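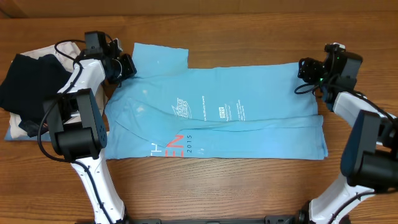 Last edited in February

Printed T-shirts: letters cracking and sticking together after washing
Posted in Laundry and Clothing Care

posted by brisura_east

I have a drawer full of printed T-shirts, mostly light colors with white or red lettering on the front. Over the winter the prints started going bad. On two of them the letters have fine cracks all the way across. On a third the print stuck to itself in the drawer, and when I pulled it apart a bit of the white came off.

What I do now: everything goes in together on warm, normal cycle, with the regular powder. Then the dryer on high until it stops by itself, usually a little after 9 p.m., and I fold in the morning. I fold each shirt into a rectangle and stack them flat. The drawer is over a heating pipe, if that matters.

The shirts are cotton as far as I know, although the tags are gone on most of them. I paid more than 17 dollars for each one so I would like to get a few more years out of them. Is it the washing, the drying, or the way I fold? And can the cracked ones be fixed?

5 replies, 3 shown

posted by zarnoneo

Wash cold and hang dry. Turn them inside out. Cracked ones are done for, use them for painting.

posted by Jia Street Laundry

We run a small wash-and-fold shop and see this most weeks. Your problem is mainly the dryer, with some help from the drawer.

There are several kinds of print on T-shirts and they don't age the same way. Rub your thumb over the lettering. If it feels like a sheet of thin rubber sitting on top of the cloth, it is probably a transfer or a thick plastic-type ink. These soften with heat and get stiff again as they cool. After enough rounds on high they crack along whatever creases were in the shirt at the time. If you can hardly feel the print, the ink is in the fabric itself. That kind fades but does not crack much and will almost never stick.

For the thick kind, this is what we do at the shop:

Turn the shirt inside out before it goes in. Close any zippers in the same load.

Cold water, gentle cycle, liquid detergent. Powder does not always dissolve in cold water and the grains are rough on the print. No bleach. Skip the softener too.

Don't pack the machine. A shirt that can't move gets the same crease pressed into it for the whole spin.

Take it out when the cycle ends. If you leave it until morning it dries in a ball and you will be tempted to iron it.

Hang it to dry, or use the lowest dryer setting and take it out slightly damp. Smooth the front by hand while it is still damp. Pull from the hem and the shoulders, and leave the lettering alone.

If you have to iron, keep it inside out with a plain cotton cloth under the print. Never put the iron directly on the letters.

Now the folding. It is not the main cause, but print against print in a warm drawer is how you get sticking. Fold so that the printed front stays on the outside and does not double over on itself. With a large design, lay the shirt face down, bring both sides in just past the edge of the design, then turn the hem up. If a fold has to cross the lettering, put a sheet of plain paper in it. Let the shirts cool completely before they go away, and move them out of the drawer over the pipe. A shelf is fine.

The one that stuck: next time put it in the freezer for an hour, then peel it slowly. Cold makes the ink let go more easily. It won't bring back what has already come off.

Cracks can't really be repaired. With some plastic-type inks you can lay baking parchment over the print and press with a warm iron for a few seconds, and the small cracks close up a little. Try it on the worst shirt first. I would not do it on a transfer, as it may lift off.

posted by drurkach683

Agree with most of the above except the softener. I have used it for years on printed shirts and the prints are fine. It might depend on the water. Ours in Drurkach is very hard and shirts come out like cardboard without it.

I also roll mine now and keep them standing up in a box. Takes about the same space and there is no sharp crease anywhere. My oldest one has faded to nearly nothing but the letters are all still there.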